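3.2 Materials and setting

We kept the cooking corner small on purpose. One tabletop, one appliance, one pot. Earlier pilot sessions at Stinness used a full kitchen and raters spent most of there time on things we didn't care about – drawers, towels, the fridge. So the set was cut down to what a person in a studio apartment might own. Items were coded by Menaka Mridha and Mayu Kudo, 147 entries in all, working separately and then comparing sheets.

Color matters here. A pot that matches its base gets read as belonging to it (see the Uchida set for the same effect with lunch boxes), and placement "on the stove" was coded even when the raters saw it only briefly. Produce in a contrasting color, so the contents stand out from the pot.

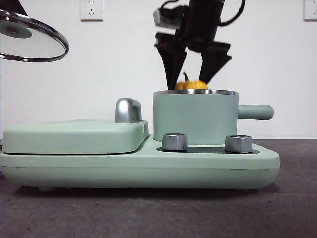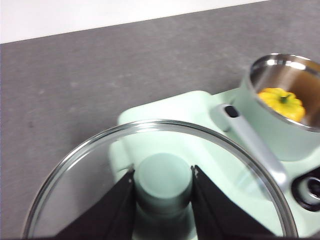

Figure 3. Mint-green cooking unit and matching pot with a yellow vegetable inside.

Coding was by location first, then contents. "In pot" needed the item to be inside the rim, touching or not. Lids got their own code, on / off / elsewhere, which we added in June after the first 100 entries and then went back and recoded. Disagreements were mostly about vegetable names, so names were droped and only color and location kept.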